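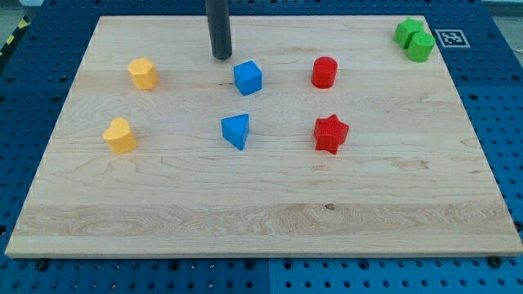

단풍나무 판이랑 작은 색깔 도형 블록들

# 공방 예약 페이지 결제 오류 - 진행 기록

상태: 열림 → 보류 → 해결(일단은)
담당: 나
요청자: Ada Leone (영문 페이지로 예약하시는 수강생분)
관련: Puter 예약 플러그인, Navent 결제 모듈, 메일은 Kinnear

## 처음 들어온 내용

Ada 님이 메일을 주셨어요. 목공 기초반을 신청하려고 날짜 고르고, 재료 고르고, 결제 버튼까지 눌렀는데 동그라미만 빙글빙글 돌다가 첫 화면으로 돌아간다고요. 세 번 해보셨대요. 카드는 안 긁혔고 확인 메일도 안 왔고요.

처음엔 솔직히 브라우저 문제겠거니 했습니다. 그래서 캐시 지우고 다시 해보시라고 답장을 보냈는데, 십 분 만에 "똑같아요, 그리고 이번엔 장바구니에 같은 수업이 네 개 들어 있어요"라는 답이 왔어요. 네 개라니... 이쯤에서 티켓을 팠습니다.

## 재현해 보기

제 노트북에서 한국어 페이지로 들어가면 멀쩡합니다. 결제창 뜨고, 테스트 카드 넣으면 통과하고, 메일도 옵니다. 폰으로도 되고요. 시크릿 창도 됩니다. 이러면 제일 곤란하죠, 내 자리에서만 잘 되는 거.

그래서 Ada 님한테 주소창을 그대로 복사해서 보내달라고 했더니 주소 뒤에 언어 표시가 붙어 있었어요. 영문 페이지! 저는 영문 페이지를 만들어만 놓고 거기서 끝까지 예약해 본 적이 한 번도 없었습니다. 들어가서 해보니까 바로 재현됐어요. 동그라미 돌고, 첫 화면, 장바구니에 하나 추가. 한 번 더 누르면 또 하나 추가.

브라우저 콘솔에는 이런 게 찍혀 있었고요.

```
checkout: session token missing
retry 1/3
retry 2/3
retry 3/3
redirect -> /
```

## 해본 것들

순서대로 적습니다. 나중에 또 터지면 이거 보고 따라 하려고요.

1. **Puter 플러그인 업데이트.** 버전이 두 개 밀려 있었어요. 올렸는데 변화 없음. 대신 달력 글씨체가 바뀌었습니다(이건 따로 고쳐야 함).
2. **Navent 모듈 껐다 켜기.** 껐더니 한국어 페이지 결제까지 같이 안 돼서 식은땀 났고요, 다시 켜니 한국어만 돌아왔습니다. 영문은 그대로.
3. **세션 유지 시간 늘리기.** 원래 40초로 되어 있던 걸 60초로 바꿨습니다. 영문 페이지가 느려서 시간이 지나버리나 싶었거든요. 아니었어요. 버튼 누르자마자 나는 오류라 시간하고는 상관이 없었는데, 이걸 바꾸고 나서야 깨달았네요. 어차피 40초는 너무 짧은 것 같아서 60초로 그냥 뒀습니다.
4. **테마를 기본 테마로 바꿔보기.** 새벽에 몰래 했습니다. 똑같이 오류. 그러니까 테마 탓은 아님. 되돌렸어요.
5. **번역 플러그인 끄기.** 됐다!! 영문 페이지가 통째로 사라지긴 했지만, 영문 주소로 들어가도 결제가 넘어가더라고요.

그럼 번역 플러그인이 범인인가 싶어서 설정을 뒤졌는데, 여기서 한참 걸렸어요. 메뉴가 어찌나 많은지, 저녁도 안 먹고 일요일을 거의 다 여기에 썼습니다.

## 호스팅 쪽 문의

Getham 호스팅 고객센터에도 글을 남겼습니다. 답이 대략 7시간쯤 뒤에 왔고, 내용을 줄이면 이렇습니다.

> 서버 로그상 결제 요청은 정상적으로 도착했습니다. 다만 영문 경로에서 온 요청에는 쿠키가 포함되어 있지 않습니다. 쿠키의 경로 설정을 확인해 주세요.

쿠키 경로요. 저는 나무 깎는 사람이지 이런 걸 아는 사람이 아닌데(웃음), 그래도 친절하게 어디를 보면 되는지 화면 순서까지 적어주셔서 따라갔습니다. 고맙다고 답글 꼭 달 것.

## 원인

번역 플러그인이 영문 페이지를 하위 폴더처럼 만드는데, 예약 플러그인은 쿠키를 한국어 예약 페이지 경로에만 심고 있었어요. 영문 쪽에서 결제를 누르면 결제 모듈이 "누구세요?" 하고, 세 번 물어보고, 포기하고, 첫 화면으로 보내버리는 거죠. 장바구니는 또 다른 방식으로 저장돼서 누를 때마다 착실하게 하나씩 쌓였고요.

제가 작년에 주소를 예쁘게 만든다고 예약 페이지 경로를 손으로 고쳐놓은 게 있었는데, 그게 시작이었던 것 같습니다. 그때 메모를 안 남겨서 확실하진 않아요.

## 고친 방법

- Puter 설정 → 고급 → 쿠키 경로를 예약 페이지 주소에서 `/` 하나로 변경
- 캐시 전부 비우기(플러그인 캐시, 서버 캐시 둘 다! 하나만 비우면 안 바뀐 것처럼 보여서 또 헤맵니다)
- 번역 플러그인 다시 켜기
- 영문 페이지에서 테스트 카드로 결제 → 통과

Ada 님께 다시 해보시라고 연락드렸고, 이번엔 한 번에 됐다고 합니다. 네 개 들어 있던 장바구니는 제가 관리자 화면에서 비워드렸어요. 기초반 자리는 그사이에 다 찰까 봐 하나 빼놓았었는데 잘한 일이었습니다.

## 그런데 메일이 안 옴

결제는 됐는데 확인 메일이 안 왔대요. 아이고.

Kinnear 발송 기록을 보니 메일은 나갔고, 스팸함에 있었습니다. 영문 메일 제목이 "CONFIRMED!!! YOUR CLASS"로 되어 있더라고요. 제가 쓴 거 맞습니다. 신나서 느낌표를 세 개 붙였는데 스팸 거르개 입장에서는 꽤 수상했겠죠. "Your woodworking class booking"으로 얌전하게 바꾸고 다시 보내니 받은편지함으로 들어갔습니다. 제목 때문이 맞는지 다른 이유가 더 있는지는 모르겠지만, 일단 들어가니까요.

같은 김에 한국어 메일도 봤는데 준비물 안내에 앞치마가 두 번 적혀 있어서 하나 지웠습니다.

## 영향 범위

관리자 화면에서 1월 이후 기록을 뽑아보니 영문 페이지에서 결제까지 갔다가 튕긴 기록이 73건입니다. 한 사람이 여러 번 누른 게 섞여 있어서 실제 사람 수는 훨씬 적을 텐데, 그래도 속이 좀 쓰리네요. 이메일을 남기신 분들께는 사과 메일을 보냈고, 원하시면 다음 기수에 먼저 신청하실 수 있게 해드리기로 했어요.

## 남은 일

- [x] 영문 결제 확인
- [x] 메일 제목 수정
- [x] Ada 님 장바구니 정리
- [ ] 달력 글씨체 원래대로
- [ ] Getham에 감사 답글
- [ ] 장바구니에 같은 수업이 두 번 이상 안 담기게 막기 (Puter에 이런 옵션이 있는지부터 찾아야 함)
- [ ] 플러그인 업데이트할 때마다 한국어, 영문 둘 다 끝까지 결제해 보기
- [ ] 경로 바꾼 날엔 메모 남기기, 제발

## 추가 메모

다음 날 아침에 한 번 더 확인했어요. 영문 페이지 결제 통과, 메일 도착, 장바구니 한 개. 폰에서도 같습니다. 태블릿에서는 결제 버튼이 화면 아래로 살짝 밀려 내려가 있던데 누르는 데는 지장이 없어서 별도 티켓으로 뺐습니다. 이 티켓은 중복 담기 막는 것까지 끝나면 닫을게요.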